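# Kitchen and Small Appliance Rules: Resident FAQ

Last updated 18 November 2021

These are the questions the Gendotari building office gets most often about shared kitchens and cooking in rooms. The full house rules are in your lease packet. If the two differ, the lease packet applies.

**Who can use the shared kitchens?**

Any resident on the lease, plus up to two guests at a time. Guests can't be in the kitchen without you. The kitchens on floors two and four stay open all night. The ground floor kitchen closes at 11 p.m.

**Can I keep a fridge in my room?**

Yes, one, up to 132 liters. Register it at the office and you'll get a sticker for the door. Fridges without a sticker are written up at the November inspection.

**Can I cook in my room?**

No. Hot plates, rice cookers, air fryers, toasters and space heaters all have to stay out of bedrooms. Electric kettles with automatic shutoff are fine.
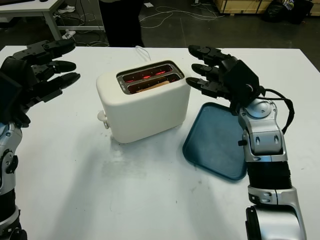

**What can I bring to the shared kitchen?** Small countertop appliances are allowed if the cord and plug are in good shape and you put your room number on the bottom. Plug them straight into a wall outlet. Extension cords and power strips aren't allowed on the counters. Anything with exposed heating needs someone standing next to it while it's on. With a two-slot toaster, that means you stay put for as long as the elements are glowing orange and there's bread in the slot. Keep paper towels and bread bags well away from it. Empty the crumbs once a week, with the toaster unplugged and cool.

**The smoke alarm went off and it was only toast. What do I do?**

Open the window and leave the hallway door shut. If the alarm stops within a minute, call the desk at extension 296 and tell them which kitchen you're in. If it keeps going, leave the building with everyone else. Don't cover the detector. The fine for that is in section 17 of the house rules.

**Something tripped the breaker. Can I reset it?**

No, the panels are locked. Call the desk. After hours, the call goes to Arvo Keskinen, who has the keys. Unplug whatever you were using first, and don't run the microwave and a kettle on the same outlet again.

**Where do I store dishes and food?**

Each room has one cupboard with a matching number. Shelves in the shared fridge are first come, first served. Put your name and a date on everything. Unlabeled food goes out on Sunday evening.

**How do I report a broken stove or sink?**

Fill in the form at the desk or leave a note in box 1405 by the mailroom. Morena Sala schedules repairs. Stoves are usually looked at the next working day. Leaking faucets can take longer if a part has to be ordered.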